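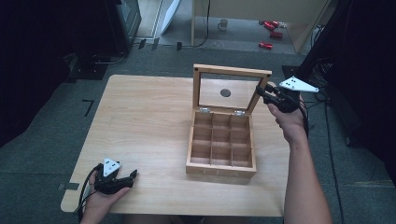
A nine-compartment tea box with a glass panel in its lid, open on a table.

Hoswood tea box class is back, and there are more places this time

Great news for anyone who missed out in the spring: the Hoswood woodshop is running its tea box class again in July, and it has grown! Organizers have opened 27 places, spread over three evening groups, and the first group meets Wednesday at 6:30 p.m. in the Waltesgate building.

Everyone goes home with a hinged wooden box much like the one shown, with a clear glass panel set into the lid and thin dividers that make nine little compartments, three rows of three. It's a lovely project for people who have never cut a joint before, and there's still plenty in it for those who have.

Shufen Ye, who teaches the class, says the dividers are everybody's favorite part. "They slide together like an egg carton, and people get so excited when the grid goes in square," she said. "The hinges take more patience — we give them a whole evening."

The fee is $110 and covers wood, glass, hardware and finish. Tea is up to you, though Andanier, the tea shop on the corner, is putting out a sampler for each group to try during the break (the smoky black one is wonderful).

The spring class raised $1,020 for new clamps and a second sanding station, and both are already in the shop. Finished boxes from all three groups will go on display in the Karras reading room for two weeks before their makers take them home.

Sign-up is at the woodshop desk, and beginners are very welcome.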